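The Long Way Down to Cetwood

Print | E-mail this article 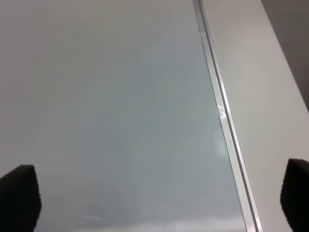 Some novels you finish and put away, and some you press on your sister, your dentist and the man who fixes your boiler. Saliba has been the second kind for me ever since I found a battered copy with its last blank page torn out. It is back in print this October, all 437 pages of it, and I could not be happier!

The story opens in 1642 in Potura, a river town that lives off salt and quarrels about everything else. Saliba is a ferryman's widow who has kept the boat and the license, to the great annoyance of her brothers-in-law. She is stubborn and funny, a bad singer and a worse liar. When the town council at Arkach orders every crossing on the river closed, she is given 4 days to hand over the boat. She spends the first of them repainting it.

That is the kind of book this is. The chapter about the paint (a green so loud that the geese object) goes on for pages, and I would not lose a line of it. We learn who mixed the color, what she owes for it, and which neighbor lent her a brush and wants it back. Then, very quietly, in the middle of a paragraph about drying time, we learn how her husband died. I had to stop and read it again.

Reviewers of the first edition seem to have been baffled. One complained that the heroine "does not improve." Well, no, she doesn't! She cheats a priest at cards in the second chapter and is still at it near the end. But she grows larger as you read – her temper starts to look like courage, and then like plain fear, and then like something she has inherited from her mother and would dearly love to give back.

The river journey to Cetwood takes up the whole second half, and this is where newcomers sometimes get stuck. The names pile up. There is a long flood, and a lawsuit over a drowned mule that runs for up to 80 pages, depending on whether you count the letters. My advice is to let the lawsuit wash over you the first time and come back for it later. It has the best jokes in the book, and the mule's owner gets a speech on debt that I have copied out and stuck above my desk.

The new edition restores the ferry songs, which earlier printings dropped to save paper. They rhyme badly, as Saliba's songs should, and two of them are filthy. There is a map as well, a good clear one, though it puts Arkach on the wrong bank.

I won't give away what waits at Cetwood. I will only say that I have read the last chapter five times, twice on trains, and I still slow down when the green boat comes around the bend and she sees who is standing on the landing.

Print | E-mail this article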